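Caldeira 桌面夹爪对比:数据说明
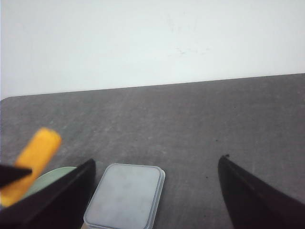 约 2950 字 · 阅读时间 9 分钟

最后更新:2023-03-19
维护者:Matilde Baptista
状态:可用,但请先读完“已知问题”再下载

为什么有这份数据

Premport 的夹爪用了一阵子之后,组里有人提议换成 Iduvent 的。理由是后者的宣传页上写着“对透明件与软质件有更高的抓取可靠性”。我问可靠性是怎么测的,在什么桌面上测的,失败怎么算,对方销售发来一段剪辑过的视频。视频里夹爪每次都夹住了。

于是有了 Caldeira。它的目的很窄:同一条机械臂、同一张桌子、同一批杂物,只换夹爪和控制器设置,看差别到底有多大,能不能和操作员的手感区分开。它不是基准测试,也请不要在论文里把它叫作基准测试。如果你想找一个能证明“某某夹爪更好”的数字,这份数据大概会让你失望,我自己就没找到。

内容概览

总共 2232 段操作记录,全部由遥操作完成。其中 870 段使用 Iduvent 夹爪,其余使用 Premport。两边数量不相等,原因是 Iduvent 那只晚到,后来又返修过一次,我没有为了凑整去补录,也没有删掉多出来的部分。做比较时请自己抽样,并在结果里写明怎么抽的。

每段记录包括:
腕部相机的彩色图像序列
关节位置与关节速度
夹爪开度的指令值和反馈值
夹爪电机电流(单位见“字段”一节,别想当然)
操作员编号
人工标注的结果

没有深度图。试过,透明塑料件上的深度基本是一片空洞,灰色桌面上又冒出许多并不存在的小坡。与其放一份让人误以为能用的东西,不如不放。

没有力传感器。有人建议用电机电流反推夹持力,我不反对你去试,但请先看看同一只夹爪开机不久和连续运行之后的空载电流差多少,再决定要不要相信推出来的力。

场景

桌面是深灰色的,带斑驳的浅色纹路和细划痕,后面是一面白墙,墙上有几处淡淡的灰色蹭痕。这些都没有清理。划痕和小黑点对人来说不算什么,对某些检测模型来说却很像物体,我宁愿它们留在数据里。凡是在干净的纯色背景上调好的方法,第一次拿到这里来跑,分数都会掉一截,掉多少比绝对分数更值得报告。

物体取自手边的日常杂物,典型的几类是:半透明的圆角塑料盒,浅绿色的圆形扁平件,黄橙色的泡沫圆柱。选它们没有什么高深的道理。塑料盒边缘发雾,轮廓难找;扁平件贴着桌面,手指不容易伸到下面;泡沫圆柱会变形,开度反馈看起来“还没夹紧”,其实已经夹住了。三类东西各有各的麻烦,任何只在其中一类上报告结果的比较,我都建议打个折扣来看。

腕部相机

相机装在腕部,两根黑色手指常年占着画面下方。张开时中间留出一大块桌面,目标物往往就在手指旁边,甚至被挡掉大半。浅绿色的扁平件经常只露出一道弧边,塑料盒也常常有一截落在画面外。

这是腕部视角的老问题,换哪家的夹爪都有。Iduvent 的资料里说它的手指外形“减少遮挡”,我按同一姿态比过两只夹爪的遮挡面积,差别小于我重复安装相机时带来的误差。结论是不知道。也许真的少一点,也许没有,以我的安装精度看不出来。

另外,靠近镜头的物体会发虚。对焦固定在桌面附近,离得太近就糊。不要把糊的图像当作坏数据直接剔除,夹取前的那几步大多会糊,剔掉以后剩下的就只有远远看着桌子了。

夹爪与控制器设置

比较时用了 3 组控制器设置:

设置 A:厂家默认值,两只夹爪各用各的默认。
设置 B:统一闭合速度,关闭自适应停止。
设置 C:统一闭合速度,打开自适应停止,阈值由我手调。

设置 A 看上去最公平,其实最没有意义。两家的默认闭合速度不一样,慢的那只在泡沫圆柱上自然更稳。如果只看 A,会得出 Iduvent 明显占优的印象;换到 B,这个优势就缩到和操作员差异差不多大。设置 C 的阈值是我调的,我对 Premport 更熟,这一点偏向谁你可以自己判断。

控制软件用的是 Funico,版本记录在每段的元数据里。中途升级过一次,升级之后指令到反馈的延迟变短了,更新日志里一个字都没提。跨版本比较时请分开统计。

结果怎么标

结果分为:成功、滑落、未夹住、中止。

“成功”指物体离开桌面,并在标注的保持时段内没有掉。它不管姿势好不好看,也不管物体有没有被夹歪。塑料盒有时只夹住盖子的一条边,照样算成功。我知道这不合理,但更严格的定义试标过一轮,不同标注者之间吵得厉害,最后退回到这个粗的。

“中止”指操作员自己放弃。中止率和操作员高度相关,和夹爪关系不大,所以别把中止直接并入失败,也别悄悄扔掉。两种做法我在别人的报告里都见过,得出的排名正好相反。

有 235 段经过第二人复标,编号列在 relabel.csv 里。分歧主要集中在“滑落”和“成功”之间,尤其是放下动作开始得早的那些。没有复标的部分,默认带有同样程度的噪声。

字段

episode_id:记录编号,不连续。缺号是录制时出错的,不是藏起来的失败。
gripper:premport 或 iduvent。
setting:A、B、C。
object_class:box、disc、foam。
operator:操作员编号。
width_cmd、width_fb:开度,毫米。Iduvent 的反馈值在全闭时不归零,未作修正。
current_raw:驱动器原始读数。两只夹爪的量纲不同,不能直接画在同一张图上比。
funico_version:控制软件版本。
outcome:见上一节。

时间戳以控制器时钟为准,图像时间戳是收到图像的时刻,不是曝光的时刻。两者之间的偏差没有标定。如果你的方法对几十毫秒敏感,这份数据不适合你。

已知问题

操作员知道自己在用哪只夹爪。没有办法做盲测,手指形状一看就不一样。

Iduvent 返修前后的指垫可能不是同一批。我问过,得到的答复是“规格一致”。返修前的记录在元数据里标了 pre_repair,请单独看一眼再合并。

同一段录制里桌上常常不只一件东西,夹取目标以 object_class 为准,旁边的物体没有标注位置。拿来训练检测模型之前,得自己补标。

光照整体均匀,偏冷。没有做光照变化的实验,因此不能据此说任何一套设置“对光照鲁棒”。

泡沫件会越夹越软。录制顺序没有随机化,靠后的泡沫记录和靠前的不是一回事。这是我的疏忽,等发现时已经录了大半。

可以怎么用,不建议怎么用

适合用来检查腕部视角下的遮挡、测试结果分类器、估计操作员差异占了多少方差,或者拿去反驳某张宣传页。

不建议用来给两家夹爪排名,不建议用来推断夹持力,也不建议把成功率单独拎出来引用。如果一定要引用,请同时写明设置、物体类别、是否包含中止、软件版本,缺一项,那个数字就没法复核。

常见来信

有人问,既然分不出高下,为什么还公开。分不出高下也是测出来的,采购的时候至少能少听一段视频解说。

有人问最后买了哪只。Premport 留着继续用,Iduvent 那只也还在架子上,等固件更新后打算用设置 B 重跑一遍。重跑的数据会放进单独的目录,不和现有记录混在一起。

反馈

发现标注错误请附上 episode_id 和你认为正确的 outcome,最好再写一句理由。只说“成功率和我们测的不一样”的,请把你们的闭合速度一并发来。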